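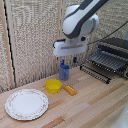 Looking for input on removing hard water film from plastic drinkware. Our supply at the Durkside house tests at 313 ppm hardness and everything that gets air dried ends up with a gray haze. The cups are the same general type as the blue one on the wooden tabletop, slightly translucent, with a rim that looks brighter than the body. I have run two cycles with citric acid, 30 g each, and the haze is reduced on the glasses but not on the plastic. Is this still scale, or is the surface itself gone?

kettlefur wrote:
Do the vinegar test first. Fill one cup halfway with white vinegar, leave it 30 minutes, rinse, dry with a towel. If there is a visible line between the lower and upper half, it's scale. If there's no line, it's etching or fine scratching and no acid will fix it.

pH_neutral wrote:
Disagree with doing that at room temperature. Household vinegar is weak and a silicate film barely responds to it. You can get a negative result and throw out a perfectly good cup. Use warm citric acid solution and give it a few hours.

kettlefur wrote:
He already ran citric acid twice in a hot machine. A third round tells him nothing new.

pH_neutral wrote:
Contact time in a machine is short and the spray doesn't reach the inside of a tall cup evenly. Soaking is a different procedure.

Original poster wrote:
Did both. Vinegar, 30 minutes: no line. Citric soak, 17 hours: slight improvement on the inside, none on the outside. Detergent is Prendex powder, if that matters. Softener salt setting was at the factory default.

sumpcheck wrote:
Then you have two problems. The inside was partly scale. The outside is wear, probably from cups rubbing against each other on the top rack. Set the softener for your measured hardness and cut the powder dose once the water is soft. Too much detergent in soft water is hard on glass too.

kettlefur wrote:
Agree on the softener. I'd leave the dose alone until he has run it for a couple of weeks. Change one thing at a time.

Original poster wrote:
Softener is now set to 14 on the manual's scale. Dose unchanged for now. Worn cups moved to the garage.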